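Plarnen Opens Its Doors to Home Cooks in Dirkby This January

DIRKBY — Plarnen, the neighborhood pantry shop and teaching kitchen on the old mill road, is very happy to share that its long-awaited community kitchen will open to the public in January, with 15 classes already on the calendar and more to follow in the spring.

Regular customers will remember that the shop began with 20 jars of plum jam on a borrowed shelf, and that for years people have been leaning over the counter to ask how this or that was made. We always tried to answer (often at the expense of the line behind them!), and the idea of a proper kitchen where folks could come and learn grew out of those chats.

Classes will cover jams, pickles, chutneys, breads and simple suppers, with a few sessions set aside for children and their grown-ups. Most run for 2 hours in the evening, starting at 6:30 p.m., and everyone takes home whatever they make. Aprons are provided, and so is tea — plenty of it.

The kitchen has been fitted out with help from Tosh, the family hardware store across the street, which supplied the sinks and shelving at cost. Growers from Plasdale will deliver fruit and vegetables each week, so the menu will shift with what is ready to pick. Winter means beets, apples, cabbage and the last of the pears, and we have grand plans for the rhubarb.

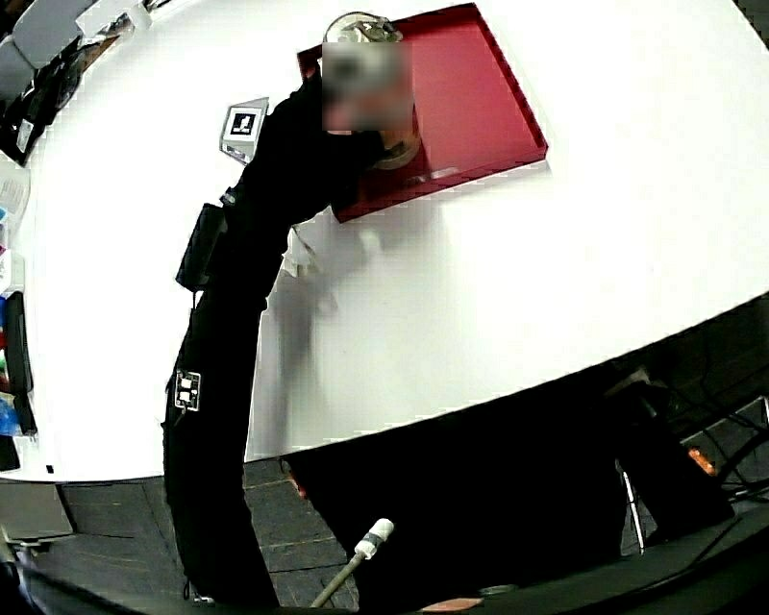 How to Book

A total of 109 places are open for the first season, and they can be reserved at the shop counter or by phone during opening hours. Please tell us about any food allergies when you book, and let us know if you would like step-free seating close to the stove.

Gift vouchers are available too, and can be put toward any class or anything on the shop shelves. Groups who would like the kitchen to themselves for a birthday or a work outing are warmly invited to stop in and talk it over with us.

Plarnen is open daily from 9 a.m. to 5 p.m., and until 8 p.m. on class evenings.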